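Reviews > Classroom and Club Robotics > Grippers and Hand Tools

Utent H2 Hand-Held Gripper: One Term with a Student Club
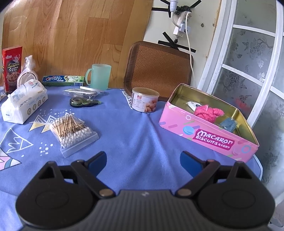
Our club bought the Utent H2 for a tabletop sorting project. Students carry the gripper by hand, pick household items off a table and put them into a container, and the recorded runs are used to train a small arm model. The project is called Rirkska. I supervise the hardware side and kept notes on the H2 from unboxing to the end of the term.

Design and build

The H2 is a two-finger parallel-style tool with padded tips, linkage arms and a trigger in the handle. The pads are soft enough to close on a toothpaste box without denting it and firm enough to hold a mug by the handle. The housings are plastic and have survived two drops onto a tile floor. One drop loosened a pivot. A quarter turn with the supplied key fixed it, but the key is a soft alloy and had rounded off by midterm. Buy a better one.

The trigger return spring is too stiff for younger students. The 13-year-olds in the club were using both hands on it after a few minutes. There is no adjustment. We swapped in a lighter spring from the parts drawer and lost some holding force, mostly noticeable on cans.

Setup

Setup took one club meeting. The printed guide is short and skips the part where you zero the finger position, so do that before mounting anything else. The Utent software found the tool on the second try over USB. It has not found it over wireless on the school network, and I stopped trying.

Calibration is done with a printed card. It holds well during a session. It does not hold well after the tool has been packed in a bag, and we now recalibrate at the start of every meeting. Allow 30 minutes for this with a new group and much less once they know the steps.

Use on the table

We set up ordinary items on a patterned cloth and change the layout between runs. Boxes, tins and mugs are easy. Cans are fine if approached from the side. Thin plastic packaging is the weak point. A flat bag of cotton swabs slides along the cloth before the pads get under it, and students learned to pinch the closure end. A tissue pack is simple if picked up by the folded edge and annoying any other way.

Correction tape dispensers and similar small hard objects depend on which face is down. The pads are wide, and two items placed close together often get picked up as one. Utent sells a narrow tip set. I have not tested it.

By the last meeting the club had logged 2,438 picks. After removing runs with a late trigger press or a hand in the way, the set was still large enough for the model the students wanted to train. Results from the arm are a separate matter and are not covered in this review.

Software

The recorder is plain and works. Start, stop, label, save. Labels cannot be edited after saving, a real problem with students typing them. Vova, the free labeling program, opens the exported files and lets you correct them there. The export is slow - 25 minutes for a full afternoon on our older laptop - and shows no progress bar.

Parts and support

We ordered through Tănase, a small dealer. Replacement pads arrived in a week. One pair peeled at the lower corner after heavy use and was replaced without charge. Pivot pins are sold only as part of a full linkage kit, a poor choice for a part that clubs will lose.

Pros
- Pads grip well on boxes, tins and mugs
- Repairs possible with basic tools
- Files open in other software

Cons
- Stiff trigger, no adjustment
- Weak on flat bags and thin film
- Saved labels are locked
- Wireless did not work for us

Verdict

For a club with students 15 and older, the H2 is a reasonable purchase. Younger groups should try the trigger before ordering. We have a second unit on order for April and will run both on the same table, one with the stock spring and one with the lighter spring.

Reviewed January 30, 2026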